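Coating FAQ
Updated Feb 10, 2019

What is the minimum order?
30 parts per color. Smaller lots are held until they can share a run with the same powder.

What cure temperature do you use?
Levitance powders cure at 197 °C part temperature, not oven air temperature. Tell us before quoting if the part contains adhesive, rubber or solder.

Do you mask threads?
Yes, if the drawing marks them. Unmarked threads are coated and must be chased by the customer.

What is the longest part you can hang?
2990 mm on the Serrano line. The Aletti line is for small parts only.

How is gloss specified?
Give a number at 60 degrees. Our standard satin is 30 and our standard gloss is 77.

Who handles color matching?
Celeste Rebelo. Send a flat sample, labeled with the order number.

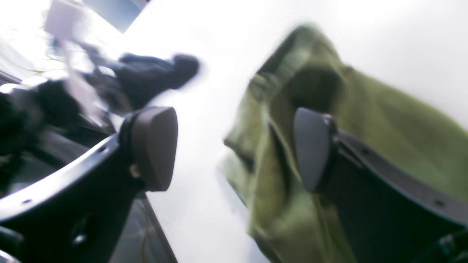
Gloss readings apply to flat faces only. Edges return light at other angles and are excluded from inspection. On dark grays the difference is easy to see: the charcoal plate at left has a top edge that reads as pale gray. Recessed holes are also excluded.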